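About Sondstead

Hi, and welcome! I'm the person behind Sondstead, a small secondhand toy and game shop that began on my dining table and now fills most of an old shoe store on Ovano Street. If you've ever bought a board game from us, you've probably had an email from me at some silly hour of the night. I do most of my typing after 11 p.m., when the phone stops.

I started selling used games 6 years ago, after my parents moved and handed me 26 boxes of things I'd forgotten I owned. I kept two of them. The rest I cleaned up, checked for missing pieces and sold online, and somewhere in the middle of all that I noticed I was having a better time with other people's old marble runs than I was having at my job (I worked in insurance billing, which was fine, and the coffee was good). I stayed on part time through one more winter, then quit in November, right before the holiday rush. Terrible timing! I slept very little and ate a lot of toast.

What we sell

Board games, card games, wooden puzzles, building sets, train track, dollhouse furniture and a shelf of odd things that don't fit anywhere else. Everything is used. We don't carry new stock, and we don't sell video games, mostly because I know nothing about them and would get the prices wrong.

At the last stocktake we had 2,605 items on the shelves, and that's with each game counted as one, however many little wooden sheep are inside. Our oldest pieces tend to be puzzles. The most popular thing we sell, by a mile, is spare parts: single dice, replacement pawns, a rook to match the one the dog ate. Send me a photo of what you've lost with a coin next to it for scale and I'll go digging. Parts are a dollar each unless they're something really unusual, and if I can't find a match I'll keep your note on the board by the register and try again when new boxes come in.

How things get here

Most of our stock comes from families clearing out a closet or a basement. You can bring things in any afternoon we're open, and there's no need to sort them first (please don't wash the cardboard, though, it has been tried). I'll go through everything at the counter with you if it's a small load, or give you a receipt and call you in a few days if it's a big one. We pay cash or store credit, and credit is worth 25 percent more.

Anything I can't sell because it's incomplete gets broken down for parts. Games go out with a card inside the lid saying what's missing, if anything is. I'd much prefer you know about the absent blue meeple before you've got four people sitting around the table with snacks.

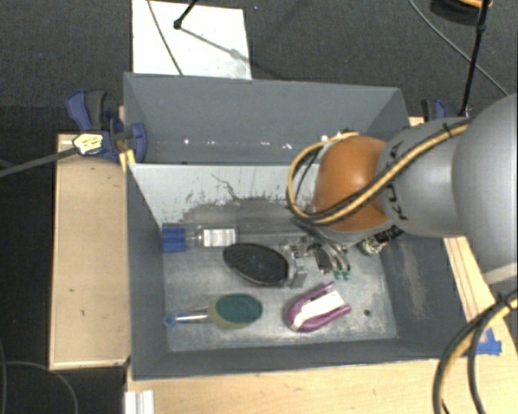

The gray two-part bin, scrapes and all.

The name, and the other name

People ask about this one a lot. Sondstead was a made-up town in a game my brother and I drew on the back of wallpaper when we were kids. It had a harbor, a bank that was always being robbed, and rules that changed whenever he was losing. I wish I still had it.

Our house label is called Mukari, and you'll see it on the cloth bags and replacement boxes we sew and fold for games whose originals have given up. The bags started because I kept getting lovely old domino sets held together with rubber bands. They come in three sizes and whatever fabric I've found lately, so if you want a particular color, ask me and I'll tell you what's in the drawer.

The shop itself

The building belonged to the Kazlauskienė shoe store for decades, and we kept the old painted sign over the back door because it's far nicer than ours. We kept the fitting benches too, and they're perfect for sitting on while you read a rulebook. The front room is for browsing. There's a play table by the window where you're welcome to open anything with a green sticker and try it out, kids and grown-ups both. Stay as long as you like, just put the pieces back in the right box. The floor creaks and the heat takes a while to get going in the morning, so dress for it in winter.

Parking is behind the building, off the alley. The ramp is on that side as well, and the bell by the door is loud enough that I'll hear it from anywhere.

Getting in touch

Email is best and I answer all of it, usually within a day or two. If you call, let it ring, as I may be up a ladder. And if you've got a half-remembered game from childhood and all you know is that it had a volcano and a yellow lid, write to me anyway. Those are my favorite emails!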